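**Linen and Textiles Group - minutes, Thursday, 2 p.m.**

Location: back room, Donulard building, Toledo
Present: 8. Apologies: 2.

**1. Previous minutes**

Accepted, with one correction. The last set said the shelf relabeling was "complete." The top two shelves still carry the old labels. Changed to "started."

**2. Stock count**

The sheet shows 772 pieces across napkins, table squares and runners. The chair asked whether that was a count or last year's figure carried over. It was last year's figure with the December returns added by hand. The group agreed to keep using it until a proper count is done, with one member asking that the minutes show she doesn't believe it.

Runners are listed under two different names on the sheet. Merging them was put off again.

**3. Prostura storage bins**

A quote is in for 10 bins with lids. Discussion was short and not very warm. The present bins are fine apart from the lids, and the lids are only a problem when people stack them four high, against the sign that asks them not to. A member who supports the purchase said clear sides would save opening every bin to find one color. Another replied that a marker and tape would do the same job.

Not approved. To come back with a price for lids only.

**4. Folding method**

The proposal is to drop the roll and go to a flat quarter fold for all squares, picked up by the corner and laid down on a white surface so the edges can be checked.

Points raised:

- The quarter fold stacks better. No one disputed this.
- It is claimed to be faster. No timings were offered, and the chair would like some before this gets repeated as a fact.
- The red cloths are the awkward ones. They are soft, and the material bunches where it is held, so the first fold starts with a lump in it unless someone smooths it.
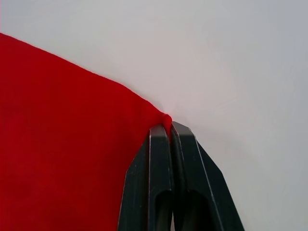 There was some back and forth over whether to lift from the very tip or a little way in from it. Two members have done it both ways and prefer opposite answers. The written instructions say only "take the corner," and it was felt that this leaves a lot out.

Agreed to try the flat fold on the red cloths only, through to the next meeting. Whites and runners stay as they are. The proposer felt that testing on the hardest cloth was unfair - noted.

**5. Nulel fabric spray**

A sample bottle was passed around. It promises fewer creases. Opinions ran from "smells nice" to "it's water." No order placed. The bottle stays on the windowsill for anyone who wants to try it on their own ironing first.

**6. Actions**

- Chair: get the price for lids only.
- Proposer of item 4: rewrite the corner instruction, one paragraph at most, and bring timings.
- Stock: relabel the top two shelves.
- All: stop stacking bins four high.

**7. Any other business**

The iron by the door trips the outlet if the kettle is on. Use the far wall.

Meeting closed at 3:10 p.m. Next meeting same room, same time.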